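In August the workshop at Trenau replaced its hand-held grippers, and I was asked to spend a period working with the new pair before the older units were retired. The following is a personal account. It does not represent the formal findings, which will be issued separately under the Grosasura project.

Two models were under consideration. The first, referred to internally as the Hultemine, is the gray unit with the printed marker cube. The second, the Khương, is lighter and has a shorter jaw, and it had served as our standard tool. Both are held in the hand and operated in pairs, and both record the motion of the jaw for later use in training an arm.

## Procedure

Each session consisted of ordinary table tasks: standing a mug upright, placing a lid, moving a cable out of the way, and picking up small containers. I completed 55 trials with the Hultemine and 43 with the Khương. The difference is the result of a scheduling error on my part, and the comparison should be read with that in mind.

Objects were left in some disorder on purpose. A table on which every item stands upright and well apart tells the operator very little about a jaw.

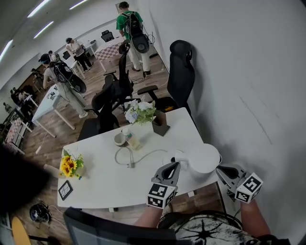 ## Grip and reach

The Hultemine jaw closes evenly on small cylindrical objects. I had expected the cup to be the most difficult item, given its light weight, but it was seldom pushed away during the approach. Flat lids were harder. The jaw must be brought in nearly level with the table, and at that angle the wrist becomes tired well before the session is over. The Khương was the better tool for lids, and I would not wish to see it discarded for that reason alone.

Cables remain a problem for both. A loop that lies flat can be lifted only by its outer edge, and I dropped it more often than I picked it up.

## Markers and camera

The marker cube sits on the gripper itself, so its position must be checked whenever the mount is loosened. We lost 12 trials to a cube that had turned slightly after cleaning. The mounting screw has now been added to the checklist that is read before each session.

The camera on the gripper is small and projects forward of the body. It gives a useful view of the approach, although the operator must learn to keep the other hand clear of it. I found it helpful to begin with the two grippers well apart and to bring them together only when a task required both.

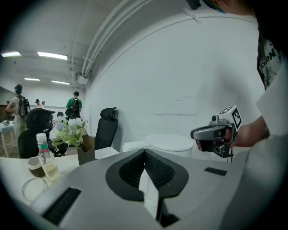 Battery life was acceptable. The longest continuous session with the Hultemine lasted 67 minutes, and the unit was still recording when I stopped. I did not repeat this test with the Khương, whose battery had already been replaced once.

My recommendation is that the Hultemine be adopted for general table work and that one pair of the older units be retained for flat objects. A softer pad for the jaw has been requested, and I intend to repeat the lid trials once it has been fitted.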